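Bollov Nutenplatte mit Aufnahmeplatte — der ruhige Arbeitsplatz für alle, die Rechner zerlegen und wieder zusammenbauen

Startseite › Werkstatt › Arbeitsflächen › Aluminium

Wer schon einmal einen Desktop-Rechner auf dem Küchentisch geöffnet hat, kennt das: Das Gehäuse rutscht, die ausgebaute Karte liegt auf einem Stapel Post, und die Schraube, die eben noch neben der Kaffeetasse war, ist weg. Wir haben lange genug selbst so gearbeitet, zu Hause und anfangs sogar in unserer Werkstatt, und irgendwann hatten wir genug davon. Daraus ist die Bollov entstanden, eine Arbeitsfläche aus Aluminium-Nutprofilen mit einer grauen Aufnahmeplatte aus Kunststoff, auf der Karten und andere flache Bauteile einen festen Platz bekommen.

Die Fläche selbst ist schlicht gehalten. Profil liegt neben Profil, dazwischen laufen die schmalen Nuten, und in diesen Nuten lässt sich so ziemlich alles befestigen, was man bei der Arbeit gern an einer festen Stelle hätte: Anschläge, Leuchten, Halter und eben unsere Platte.

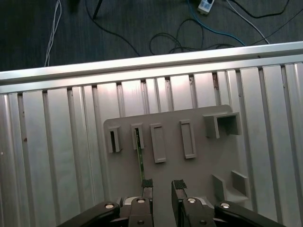
Wir raten übrigens dazu, sich mit der Einteilung ein wenig Zeit zu lassen. Stellen Sie erst das größte Gehäuse auf, das Sie regelmäßig bearbeiten, und suchen Sie der Aufnahmeplatte dann den Platz daneben, an den Ihre Hand von allein greift. Bei Rechtshändern ist das nicht immer rechts! Solange Bélanger, von der die ersten Entwürfe der Platte stammen, hat sie am liebsten links vom Gerät, und seit wir es ihr nachgemacht haben, möchte hier keiner mehr tauschen.

Für die liegende Arbeit am Tower ist die Bollov besonders angenehm. Man nimmt die Seitenwand ab, legt das Gehäuse flach hin und schaut von oben hinein wie in eine gut sortierte Schublade: Hauptplatine, Prozessor, Grafikkarte, Netzteil, Laufwerke.

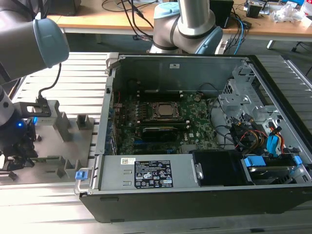 Gerade bei älteren Bürorechnern, die noch ein paar gute Jahre vor sich haben, lohnt sich diese Haltung. Stromkabel und SATA-Leitungen lassen sich in Ruhe zur Seite legen, man sieht, welcher Stecker wohin gehört, und der Rücken dankt es einem auch, wenn die Tischhöhe stimmt. Wer empfindliche Gehäuse bearbeitet, legt eine dünne Matte unter. Und bitte wie immer: Netzstecker ziehen und sich erden, bevor es losgeht — die Arbeitsfläche ersetzt kein Erdungsarmband.

Nun zur Aufnahmeplatte, unserem heimlichen Liebling. Sie ist matt und hellgrau bis mittelgrau, je nachdem, wie das Licht fällt, und trägt erhöhte Halter und Blöcke. Eine Steckkarte steht darin aufrecht, sodass man sie am Rand fassen kann und die Kontakte nirgends aufliegen. Das klingt nach einer Kleinigkeit, macht aber bei der dritten oder vierten Karte des Tages einen erstaunlichen Unterschied (und man findet sie wieder, das ist ja auch etwas wert).

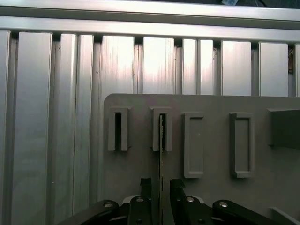
Darcy Sutherland schrieb uns dazu, die Halter seien anfangs etwas stramm gewesen, nach einer Woche aber genau richtig, und inzwischen stelle er auch Karten hinein, die er gar nicht ausbauen wollte, nur um sie einmal abzustauben. Gewünscht hätte er sich noch ein Fach für Schrauben.

Das Schraubenfach gibt es seit Juni als Zubehör. Es heißt Gill, fasst 200 kleine Gehäuseschrauben und wird seitlich in die Nut geschoben. Wer schon eine Bollov besitzt, kann es ohne Umbau nachrüsten.

Dazu noch ein Wort zur Anordnung auf der Platte, nach der wir oft gefragt werden. Die Halter sind unterschiedlich geformt, weil die Teile es auch sind. Wir nutzen die schmalen geschlitzten für Karten und die offenen Blöcke für alles, was sonst umkippt. Wenn Ihre Bauteile ganz andere Maße haben, schreiben Sie uns einfach! Wir fertigen die Platten im 3D-Druck und passen einzelne Halter gern an.
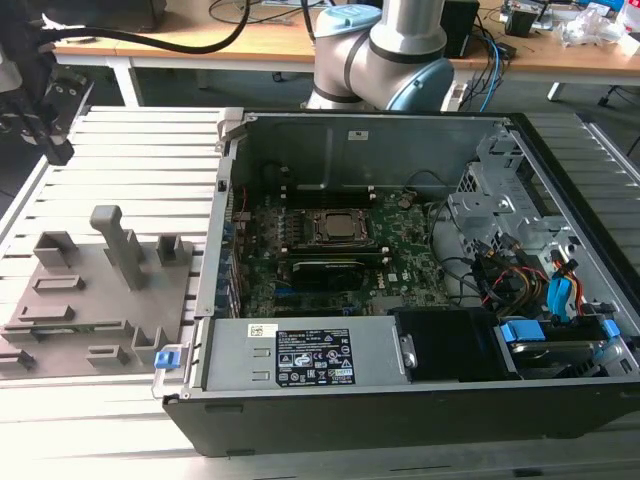 Zur Pflege braucht es wenig. Die Profile wischt man feucht ab, die Nuten bürstet man gelegentlich aus, am besten mit einem alten Malerpinsel. Die Kunststoffplatte verträgt milde Seife, aber kein Aceton und keine längere Zeit in der prallen Sonne hinter Glas.

Lieferumfang
Nutenplatte aus Aluminium
Aufnahmeplatte, grau
8 Nutensteine mit Schrauben
Innensechskantschlüssel
Aufbauanleitung

Preis: 1.663 Euro inklusive Versand
Lieferzeit: rund 60 Tage, da wir jede Platte einzeln fertigen
Hersteller: Zutadis
Passendes Zubehör: Schraubenfach Gill, Untergestell Kamier

Fragen zu Sondermaßen beantwortet Chantal Hawthorne, am liebsten per E-Mail und gern mit einer kleinen Skizze.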